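What the slipper teaches

I have sat through a good many school showcase nights, and the one at Noncombe in October left me grumpier than most. The robotics club had the best table in the hall. It also had no robot on it. The whole year's project lives inside a computer, where a simulated arm tidies a simulated room, and the parents lined up three deep to watch it on a borrowed projector.

The contest behind it is called Gridby. Teams write code that makes the arm find a slipper, pick it up and put it on a rack. A panel scores the runs. Noncombe had logged 710 of them by the time I visited, and Ward Kramer, who teaches the club, read that number out twice. I asked how many real slippers the students had picked up with a real machine. None, he said, quite cheerfully. The school sold its old arm kit to pay for the new computers.

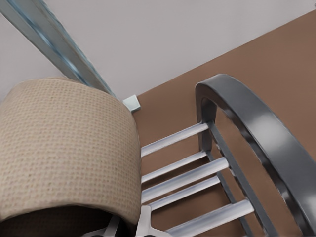 I don't doubt the kids worked hard. Akinyi Lyimo, in her last year, walked me through her grasping code with more patience than I'd earned, and she knew where it was weak. The straps give her trouble. A strap is soft, and in the simulator it is soft in whatever way the person who wrote the simulator decided. When I asked whether a real strap would squash like that she said she didn't know, and that she would like to find out. It was the best answer I heard all evening, and the club as it is now set up has no way of helping her with it.

My complaint is with the grown-ups. We have talked ourselves into calling this robotics when a good share of it is programming with a nice picture attached. Programming is worth teaching. So call it that, put it in the computer lab, and stop telling families their child has built a robot.

The club I helped run at Pettigrew was a shabby thing by comparison. We had 13 students and one arm that drooped when the room got warm. Screws went missing. A gear stripped the night before a meet and Mircea Stoica, then in grade ten, filed a new one out of a cutting board. Most of what those students learned came from stuff going wrong in ways that weren't in anybody's code – a loose wire, a sticky floor, a battery that lied about its charge.

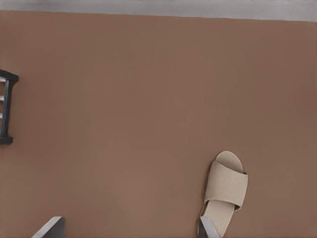 The Gridby room from overhead, with the gripper fingers at the bottom and a slipper at right.

Kramer's reply to all this is money, and I'll grant him a fair bit of it. Parts cost a lot and they break. A simulator lets every student have a turn in the same afternoon, including the shy ones who used to end up holding the screwdriver for somebody louder. Viorica Pîrvu, whose daughter is in the club, told me the girl had never once touched the old kit because the same two boys always had it. I have thought about that more than I wanted to. It was probably true at Pettigrew as well, and I probably didn't notice.

Still, being fair about turns doesn't oblige a school to get rid of the thing they were taking turns at. The regional office is now offering 80 schools a place in Gridby next year, and the flyer says no equipment is needed, as if that were the selling point. I'd want one dull condition put on the offer. Before a team's score counts, its code should have to run on a real arm somewhere, even a shared one, even badly. The Gakora workshop has an arm and sits idle most afternoons. Two visits a term would do.

Let the students see how far off they are. Some will find the simulator was pretty good, and I'd be glad to hear it from them. Others will watch the arm shove a slipper across the floor and have to work out why, with their teacher just as puzzled beside them. Akinyi graduates before any of this could happen at Noncombe. I've given her the workshop's phone number.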